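Wear on painted and coated metal, part 4

The earlier parts covered brass, cast iron and bare aluminum. Coated sheet metal is a different problem, as two materials are wearing at once and they fail at different rates. Most of what follows comes from notes I kept while repainting shop fixtures in the garage, plus corrections from Wilma Gunn, who ran a finishing line for most of her working life and has little patience with my terminology.

Scuffing and abrasion should be kept separate. A scuff is a surface mark: material has been smeared across the coating, or the gloss has been disturbed, and the coating is still at full thickness. Abrasion removes coating. The quick check is a damp cloth with a little dish soap. If the mark lightens, some of it was transfer. If it stays the same, catch it with a fingernail. An edge you can feel means the coating has been breached or is close to it.

Sloped surfaces wear in a pattern of their own. Parts dropped onto a slope do not stop where they land. They hit, slide and slow down near the bottom, so the upper part of a chute can look nearly new after the lower part is down to bare metal. I measured one of my own, a feed chute from an old Tosh sorting bench, and the coating in the top third was within the error of the gauge. Lower down there was nothing to measure.

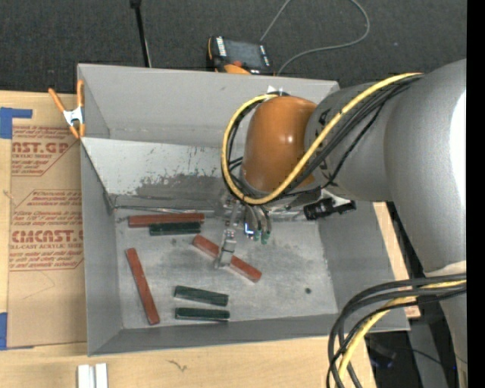 Edges go first in any case. Paint and powder both pull thin over a sharp corner as they cure, and the corner then takes more contact than the flat next to it. Gregor Pollock breaks every edge with a file before coating, two light passes, and his shelves have held up better than mine. I used to skip this step on anything that would not be seen.

Sorcha wrote after part 3 to ask whether a worn patch should be touched up or stripped. My rule is to look at the border of the patch. A border that fades out gradually can be feathered with 320 grit and recoated locally. A ragged border, with small flakes lifting, usually means adhesion was poor from the beginning – a local repair will hold and the paint beside it will let go the next month. Strip those back to metal.

For the recoat I tried two products, Nimon gray enamel and a two-part epoxy sold as Grarkance. The test was crude. I dropped a bag of steel offcuts down a coated panel 100 times, turned the panel, and repeated. The enamel showed metal after 67 drops on the first side. The epoxy dulled and picked up fine scratches but did not break through on either side. It also took four days to harden in an unheated garage in October, and the enamel was ready the next evening. I would still use the enamel on anything that only holds things.

Liners are the other option. A sheet of rubber or plastic at the bottom of a slope costs less than either coating and can be replaced without sanding. The drawback is moisture under the sheet. Drill the liner for drainage or lift it out every few weeks.

Part 5 will be on fasteners, once the salt test is finished.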